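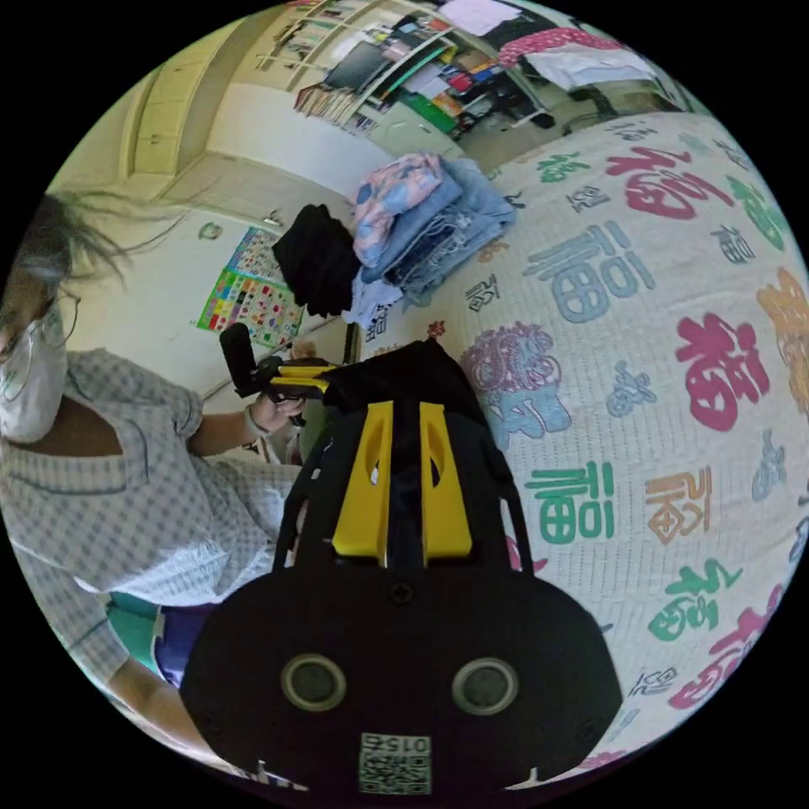
The last tenant at Wostau says a bed against a wall is no trouble until you have to change the sheet, and would the inspector like to try it. The inspector did. Comment noted.

Print this page | E-mail this page

DERNENT LETS: BEDROOM CHECKLIST
Small bedroom, Wostau. 30th January

1. Bed frame steady when leaned on. PASS
Creaks, but in a cooperative way.

2. Bedspread clean and free of tears. PASS
White, printed all over with 福 in many colours. If good fortune can be had by quantity, this room is well supplied.

3. Bedspread clear of heater by 12 inches. PASS, after a tug

4. Floor beside bed clear for walking. FAIL
Shoes. One pair would have been a pity, this was a collection.

5. Extension lead not under mattress. FAIL
It was under the mattress. Moved. Please leave it moved.

6. Smoke alarm sounds on test. PASS
So did next door's dog.

7. Window opens fully. PARTLY
Opens about 370 mm, then thinks better of it. Reported last May as well.

8. Mattress label attached. PASS

Items 4 and 5 to be looked at again before the room is let.

Print this page | E-mail this page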